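Tall cabinet

A tall cabinet is a piece of storage furniture that is higher than it is wide, with shelves, drawers or open bays set between upright posts. The type covers closed cupboards as well as open racks used in kitchens, workshops and offices.
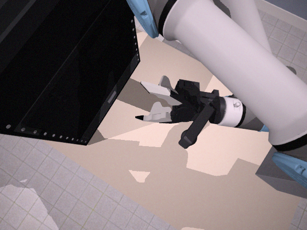
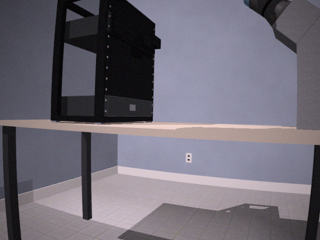

Peninah Rashidi argues in a short study of the trade that closed and open forms should be treated as separate types, as they were sold to different buyers and priced on different lists. Most later writers keep them together.

History

In Harnau, joiners made tall cabinets to order until the Alvarado works began selling them in standard sizes. Its first catalog offered 2 depths and a single height. Sales reached 2,190 in the first year and 2,384 in the next. A smaller maker, Likell, sold flat-packed versions by mail from Pindton.

Construction

Shelves rest on pins, cleats or slotted strips. Heavy goods are normally kept low — a loaded upper shelf raises the center of gravity and makes tipping more likely. Freestanding units are often fixed to a wall with a bracket. Drawers need more clearance than shelves and are usually placed below eye level.

See also: Bookcase, Cupboard, Shelving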